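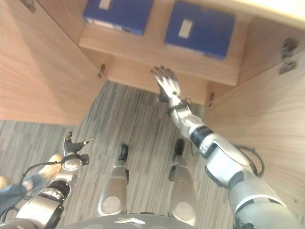

La main droite sous l'étagère aux boîtes bleues, vue depuis la tête de la machine. Atelier Skanance, Sulludville.

Le câble qui ne voulait pas lâcher l'armoire

J'étais venue à Sulludville pour parler de rangement. Vraiment, c'était le sujet : un humanoïde qui apprend à ranger des boîtes dans une armoire, les gens adorent ça, mon rédacteur en chef aussi. Je suis repartie avec quinze pages de notes sur un câble.

Skanance occupe le rez-de-chaussée d'une ancienne imprimerie, derrière la gare. On y prépare des robots pour les réserves de pharmacies et les archives, tout ce qui se range dans des boîtes avec une étiquette dessus. Le modèle que j'ai rencontré s'appelle Ikiro dans la maison, et il pèse 70 kilos. Retenez le chiffre, il compte pour la suite !

L'incident date de mars. Ikiro devait tendre la main vers une étagère, saisir une boîte, reculer d'un pas. Un exercice banal, répété 801 fois sans histoire (il y a un compteur, et tout le monde ici connaît le score par cœur). À l'essai suivant, le bras monte, la main s'ouvre, et puis plus rien n'est normal. Le câble noir qui fait une boucle à l'arrière du bras droit s'est pris dans une charnière de la porte. Le robot, lui, n'en sait rien. Il sent une résistance, il la prend pour le poids de la boîte, il force.

« Il a tiré l'armoire vers lui comme on tire un tiroir coincé », me raconte Rajitha Wijesinghe, ingénieure sécurité, en mimant le geste avec beaucoup trop d'énergie pour une heure aussi matinale. « Sauf que l'armoire n'était pas fixée au mur. »

Elle a basculé sur lui. Les genoux ont tenu un moment, pas longtemps. Personne n'a été blessé - la collègue qui suivait l'essai se trouvait de l'autre côté - mais elle avait passé toute la matinée à un bras de distance, et c'est ça qui a fait taire la salle pendant la réunion du soir.

Le plus embêtant, c'est l'arrêt d'urgence. Il a marché ! On appuie, les moteurs coupent. Seulement voilà, quand les moteurs coupent, les jambes ne portent plus rien, et un robot qui s'affaisse accroché à une armoire l'emmène avec lui. Le bouton rouge a donc accéléré la chute. J'ai relu ma note trois fois dans le train tellement ça me paraissait absurde.

Entre le premier effort anormal et le choc, les journaux de la machine donnent 34 dixièmes de seconde. Rajitha trouve que c'est énorme. Moi, j'ai à peine le temps de me demander où j'ai posé mon café.

Depuis, il y a eu des changements, petits et grands. Les armoires sont vissées. Quand on demande l'arrêt, le robot plie d'abord les jambes en douceur, et le courant ne se coupe qu'une fois le bassin posé (il reste une coupure franche, sous un capot, pour les cas graves). Un logiciel de la société Bandara compare maintenant l'effort dans l'épaule à celui du poignet : si l'épaule peine alors que la main est vide, quelque chose s'est accroché, et on s'arrête là. Le seuil est fixé à 15 newtons. Trop bas, d'après la moitié de l'équipe, car Ikiro se fige dès qu'il frôle un montant.

Et le câble ? Toujours dehors, toujours en boucle. Le faire passer à l'intérieur des coques obligerait à redessiner le coude, et le nouveau coude n'est pas prêt. En attendant, Rajitha vérifie la boucle à la main avant chaque série, du bout des doigts, comme on contrôle une sangle de sac à dos.

J'ai demandé à assister à un essai. On m'a tendu des lunettes et montré une ligne au sol que je ne devais pas franchir - je ne l'ai pas franchie, croyez-moi. J'ai regardé la boucle noire du début à la fin. Les boîtes, je serais incapable de vous en parler.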